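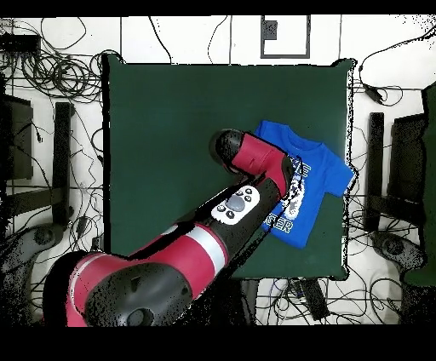 Started on the shirts after lunch, blue one first. The target is 50 good examples before we send the set to Plendel, and by four I had nine I would keep. Two more went in the maybe folder - the arm stopped short of the collar both times, and I want to watch them again before deciding.

I changed the starting angle of the shirt between runs, as the notes ask. Laying it flat on the mat takes longer than the recording does. Backed everything up to the Umix drive and wrote the count on the sheet. Towels tomorrow if the shirts are finished.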